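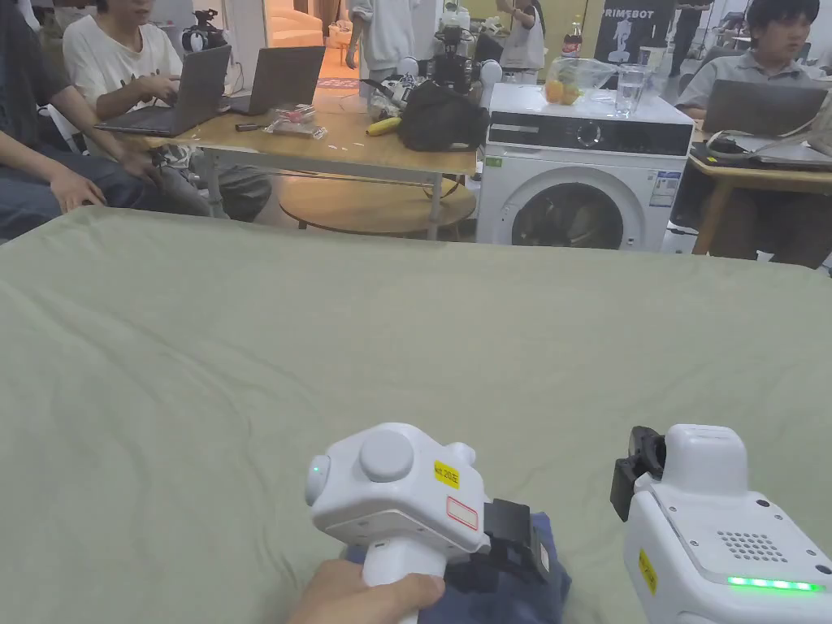 The Case for Slower Demonstrations

Most of the argument about learned manipulation is about models. Much less of it is about the people who supply the examples, and very little is about the instructions those people are given. I want to argue for one change to those instructions: stop paying and ranking operators by the number of episodes they finish in an hour. The habit made sense when the tasks were pick and place. For cloth it damages the data, and the damage is of a kind that the usual checks do not catch.

I have run collection on and off for a while, first at Nostow and now on the Pistus project, where the work is mostly textiles. The method is common enough. A person holds one gripper in each hand and does the task directly, with no arm attached. The grippers record their own motion and jaw opening along with video. Later the trajectories are retargeted to a robot and a policy is trained on them. The appeal is cost. An operator with two hand-held grippers can fold at something close to human speed, and a teleoperated arm cannot.

That speed is where the trouble begins.

Consider what an episode contains. An operator approaches a shirt, finds a corner or an edge, closes, lifts, checks whether the grip holds one layer or two, adjusts, and moves. The check is the part the policy most needs. It is also the part that an operator under a quota learns to remove. After a few days with the same garments, a good operator does not need to look. The hand already knows how far the sleeve is from the collar. The motion becomes smooth, short and confident, and it carries almost no evidence of why the jaw closed where it did.

A policy trained on such motion will reproduce the confidence. It will not reproduce the knowledge behind it, because that knowledge came from having handled the same navy shirt all morning and is nowhere in the observation.

We measured a version of this at Pistus in November. The comparison was small and I do not want to oversell it. We took two sets of 1000 episodes each, same task, same garments, same operators. In the first set the operators worked under the existing target. In the second the target was removed and they were asked to pause whenever they were unsure of a grasp, and to release and try again when it was wrong, with the recording left running. The second set took far longer to collect. The policy trained on it was the better of the two on garments it had not seen, and the difference was concentrated in recovery. When a first grasp missed, the policy from the first set tended to carry on through the fold with empty jaws. The policy from the second set usually went back.

There are reasons to be careful with that result. The slower set had more frames in it, so the two policies did not see the same amount of data. We reran the comparison with the slow set cut down to match in total minutes. The gap narrowed and did not close. The operators also knew which set they were recording, and there was no practical way to hide it from them. Someone with more patience than I have should repeat the test with fresh operators in each group.

The standard reply to all this is filtering. Collect fast, discard the bad episodes, and keep what is left. I held this view for some time. The difficulty is that the filters in common use look for failed outcomes: a fold that ends outside tolerance, a dropped item, a tracking loss. A rushed episode is not a failure. It passes every test. In fact it passes more easily than a slow one, because the slow one contains a regrasp, and a regrasp looks to most scoring scripts like an error. At Nostow we had a script that removed any episode in which the jaws opened twice before the lift. I wrote part of it. It deleted exactly the material I am now asking people to record.

Mahsa Rashti, who trained operators at Nostow when I was there, argued against that script at the time and lost. Her point was that the operators read the filter faster than we did. Within two weeks they had worked out which episodes came back rejected, and they restarted the recording whenever a first grasp looked doubtful. The rejection rate fell and we reported it as an improvement in skill. The recovery behavior had simply moved to the seconds between recordings, where it was not saved.

A second reply is that variety matters more than pace, and that an operator who finishes more episodes sees more starting states. This is partly true. A crumpled garment on a rumpled cloth has a very large number of starting states, and nobody collects all of them. But variety of starting state has to be produced by somebody, and it is also the first thing to go under a quota. The reset is unpaid time. Under pressure, the garment is dropped from the same height, by the same hand, at the same place on the table, and it lands in much the same heap. We plotted the first frames from one operator's fast week and they fell into a handful of clusters. The base cloth, which is supposed to be disturbed between episodes so that the policy does not learn its creases, had been left alone for whole afternoons.

If a lab wants more starting states, it should pay for resets. We now count the reset as part of the episode and record it as well, which has had the side effect of giving us usable footage of garments being thrown, shaken and pushed into heaps.

The environment deserves a mention under the same heading. There is a school that wants collection done in a bare booth with gray walls and fixed lamps. Lumenta sells one, and it is well made. I think it solves the wrong problem for this kind of work. A folding policy has to run in places where people walk past, where someone has left their lunch on an appliance, and where the light changes in the afternoon. A shared room with other work going on in it supplies that for free. I would rather have an operator standing at a table in such a room, going slowly, than the same operator in a booth going fast. The cost is more cleaning of the tracking data when somebody crosses the view, and this is a real cost. We lose a few episodes a day to it.

What should replace the hourly count? Some number will be used, since a project with a budget has to know what it is buying. My proposal has three elements, and none is new.

The first is to pay by time at the table. A session on our project is 25 minutes of recording followed by a break, and the operator is paid for both. Wrist strain from holding a gripper in each hand is the practical limit on session length, and it shows in the data well before anyone complains. Jaw closures get later and harder. I would not go past 25 minutes with the current handles.

The second is to set a floor on recoveries. Out of every batch, a stated share of episodes must include at least one missed or wrong grasp that was corrected on the recording. We use 15 percent. Operators should not fake these. A staged miss is easy to spot — the jaw closes on nothing at an angle no one would choose in earnest — and it teaches the policy to miss. The way to get real ones is to change the garments often enough that the operators are sometimes wrong. Swap the shirt before the hand has learned it.

The third is to report the length distribution of episodes alongside the count. If the distribution tightens over the life of a project, the operators are getting faster and the data is probably getting worse. This takes one plot. I have asked for it from two outside suppliers. Zadmont sent it the same day, with notes on which operators had changed over. The other asked what we wanted it for.

The objection I take most seriously is about scale. The large training runs now being planned need more hours of demonstration than any project like ours will produce, and at that volume, people say, the rushed episodes wash out. Perhaps so. I have seen no evidence on cloth in either direction. What I notice is that errors wash out when they are independent, and these are not. Every operator under the same target cuts the same step. Adding more operators under that target adds more examples of the step being cut. A larger pile of data with a shared omission still has the omission.

There is a further difference between hours recorded and hours of information, and contracts are written in the former. A buyer who asks for episodes per dollar will get episodes. The suppliers are not being dishonest when they deliver them. They are doing what the sheet says, and the operators are doing what the sheet says, and the person who wrote the sheet is usually an engineer who has never held the grippers for a full session.

That last point can be fixed cheaply. Every person on our project who touches the training code now records one session a month. They are slow, they fumble the hems, and they regrasp constantly. Their episodes go into the training set with the rest. I went through a batch of mine last week and would have thrown out more than half of it under the old script.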